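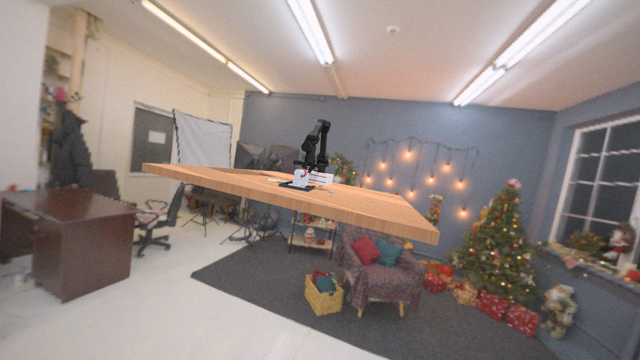
How much of the Mellico grant has been spent so far?

A little under half, and the remainder is committed to the second planting season.

Progress report on the Zoltcombe hedgerow project, 4/22/22

The grant pays for new hedges on farmland between Zoltcombe and the river, and for two years of care after planting. The plan was for 1151 yards of new hedge in the first season. We planted 647. The shortfall is on the two northern fields, where the ground stayed under water through most of the winter and the contractor could not get a tractor in.

Plants came from the Drorudano nursery. The hawthorn and hazel arrived on time and in good shape. The dogwood was short by 318 plants, and the nursery has credited us for these. We would like to use the credit for field maple next season and ask for your approval — the cost per plant is the same.

Losses so far are low on the lower fields. They are higher along the lane, where deer got in before the fencing was finished. The fence is now complete and we will replace the dead plants in November.

Twelve landowners have signed the care agreement. One more has asked for changes to the wording on mowing, and we have sent a new draft. The old agreement did not say who clears the ditch side, so we have added a line on that to all copies.

Spending is in line with the budget except for fencing, which ran over. We moved money from the signs line to cover it. The signs will be smaller and there will be fewer of them.

Next steps are weeding and mulching on the lower fields, a soil check on the northern ones, and the order for the second season. Xolalpa Drainage will look at the blocked culvert and give us a price. We will send you that figure separately when we have it.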